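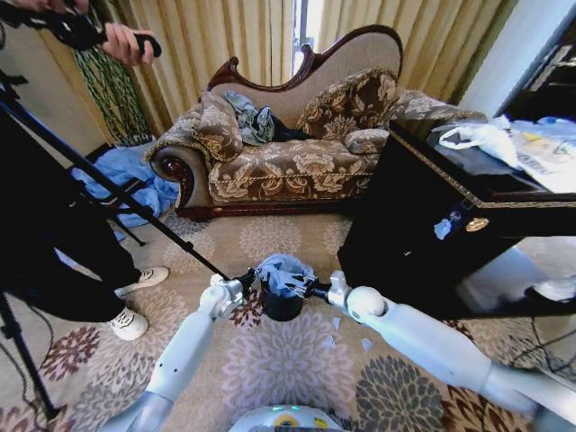
The chaise at 348, morning, curtains not yet opened.

Valdis Kivi had until noon to clear the room. He had told the agent eleven, then noon, and the agent had said noon was noon.

Chaise first. No, curtains. No. Chaise.

It had come from Drenska with his grandmother, on a cart and then a train and then a boat, or so she told it, and every time she told it the boat got smaller. Brown flowers on beige. Brass studs along the front that he used to press with his thumb, one after another, until somebody yelled. Dark red carved wood, the back going up on the right like a wave that never came down.

The man from Retamal had offered 282 for it over the phone. Sight unseen.

"It's got the original pillows?" he'd said.

"It's got pillows," said Valdis.

So, pillows. The scroll one against the left arm. The big one against the back, the little bolster in front of it. She'd had a rule about that bolster. It went in front. You did not put your feet on it, you did not put your head on it, he had never in his life found out what you did put on it.

And the gray-blue cloth still bunched up in the middle of the seat. He picked up a corner. Put it down. Later.

The light blue stuff on the floor, that was easy, that was a bag. He went to get a bag. There weren't any empty bags. He'd used the last 2 on the kitchen, on jars mostly, jars inside jars, and one with a note in it that said DO NOT THROW OUT and nothing else. He had thrown it out. Then gone down the stairs to the bin and got it back. It was in his coat pocket now, the note, not the jar.

Ten twenty.

The phone went. His sister, from Dulden, eating something.

"Did you do the cabinet?"

"I'm doing the cabinet."

"You're not doing the cabinet."

He looked at the cabinet. Black, shiny, gold line around the top, the round gold plaque on its front like a coin for a giant. And next to that the little bit of blue. He had put that there. He was 5, it was May, he'd been sick and kept home, and she had given him a strip of blue paper to keep him quiet and he'd decided the cabinet wanted some. He waited all day to be in trouble. She came in, looked at it, looked at him. Went and made soup.

And she'd dusted around it. All those years, she must of dusted around it.

"Valdis. The letters will be in there. The Tromuria ones."

"There's no Tromuria letters."

"She said there was letters."

"She said there was a bear on the boat."

Chewing. Then, "Well, look anyway."

He looked anyway. Tablecloths. Candles gone soft and then hard again in a new shape. A tin of buttons, a tin of other buttons. Under that a flat box with a ribbon, and his stomach did a thing, and he got the ribbon off with his teeth becuase his hands were full of tablecloth.

Receipts. Every one for the same upholsterer. The studs, the stuffing, the leg in back that went, the fabric done over, and then done over again in the same flowers, which she'd had to send away for. He added it up on the lid of the box, standing, pencil from behind his ear. Added it again.

You could have bought a car. Not a good one.

"Anything?" said his sister.

"Receipts."

"For what?"

Ten to eleven. The curtains were letting in a strip of light, just where they didn't meet, they'd never met, she was always going to fix that.

"How wide's your front door?" he said.

"My what?"

"The door. Get a tape. Go and measure it, I'll hold."

He heard her put the plate down. He sat, at the end, careful of the bolster, and pulled the gray-blue cloth over his knees while he waited.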